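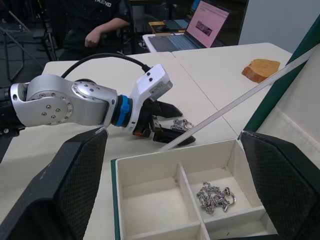
Step 4: Chains into the jewellery box

If you have come straight from Step 3, welcome, and condolences. Blocks are over. A block stays the shape it was when you last looked at it. A necklace doesn't, and the club has set this task for three years running on the grounds that it builds character.

The goal is simple to write on a whiteboard. One chain goes from the table into the box. The lid starts open and stays open, and the other chain stays where it is in the right-hand compartment. Yes, the slice of bread is part of the layout. It belongs to Step 5. Leave it alone and please don't eat it.

Before you start

Put the box near the front of the table with the lid up. Drop the chain from a hand's height so it lands in a heap. Don't lay it out in a tidy line. Bogdan did that for a whole afternoon and ended up with a program that was brilliant at picking up tidy lines.

Check that the arm's cable has enough slack to loop over without snagging when the wrist turns. Turn the wrist by hand, slowly, both ways.

Picking up

Bring the fingers in low, tilted, and aim for the clasp end. The ring gives you something to grip. If you go for the middle of the heap you will usually come up with one link and a great deal of optimism.

Close at the slow setting. We use 21 in the grip field of the Ratham panel. It has no units that anyone has been able to explain to me, but 30 bends things and 15 drops them.

Lift straight up and stop. Wait for the chain to quit swinging. Everyone skips the wait, and everyone then drapes the chain over the edge of the box, half in and half out, like a sock on a heater.

Placing

Go over the left compartment, which is the larger one. Come in from the open side, well clear of the lid and the thin strip that holds it up. The strip is easy to forget and annoying to hit.

Lower until the bottom of the chain touches, then keep lowering a little as it piles up. Open the fingers. Back out the way you came.

Saving your runs

Save the bad ones too, in their own folder. Ekua's group threw theirs out last June and had to make them all over again. The shared drive holds 483 chain runs so far, and the target before the Nakeo meet is 663. You can do the subtraction yourselves.

Name each file with your initials and the task number. "final_REAL_final2" will be deleted by Mansa, without remorse.

If the arm stops dead partway through a lift, hit reset on the panel and home it before trying again. If it does it twice, go and find Ama.

Page last changed 20/02/2018

Next: Step 5, Bread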